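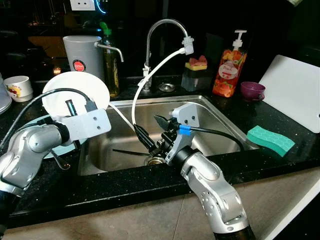 Two arms, one sink, and a queue of visitors that had to be split into groups. The Skeltcombe open day in March 2019 gave most people a few minutes beside the kitchen cell. Lourenço Quintela, who leads manipulation work at Flotley, stayed on afterward to answer questions on how it is set up and where it falls short.

He began with the choice of room. Earlier work was done on a bench with a plastic tub. "The tub told us very little," he said. "It had no faucet to reach around and no rim to hit. The grasp code looked much better than it was."

A steel basin is a harder target for the cameras. Brushed metal returns highlights that shift as the arms move, and the depth data drops out along the walls. Quintela's group handles this by fitting the basin as a known shape at the start of each session and ignoring depth readings that fall outside it. "You lose some detail near the drain. We accept that."

Plates are treated as a separate problem from cutlery. A plate is gripped at the edge, and the force limit is set low enough that it slips before it chips. The limit was set using a batch of 300 trials with Rokex grippers, then checked again after the finger pads were changed. 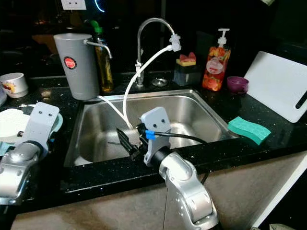 Cabling takes up more of his time than visitors expect. Each gripper line needs slack for the full wrist rotation, and slack near a sink finds something to catch on. The planner now carries a keep-out volume for the faucet and for the counter edge. "It costs us reach," Quintela said. "The back corner of the basin is difficult from the right arm. The left can get there if the elbow is high."

Asked about speed, he gave the figure without comment: 9 seconds from a plate in the rack to a plate in the basin, measured with no recovery moves. With recoveries the spread is too wide for him to quote an average.

The control software is Aravena, developed in house. It logs every attempt, including those stopped by an operator. The log held 836 attempts on the morning of the visit, and Quintela wants 1000 before the force limits are touched again. "People change a setting after three bad grasps. Then you have two small data sets and no answer."

He would not give a date for unattended running. The next review is in November, and it will cover the wrist brackets, calibration drift and the stop circuit. Glassware is not on the list.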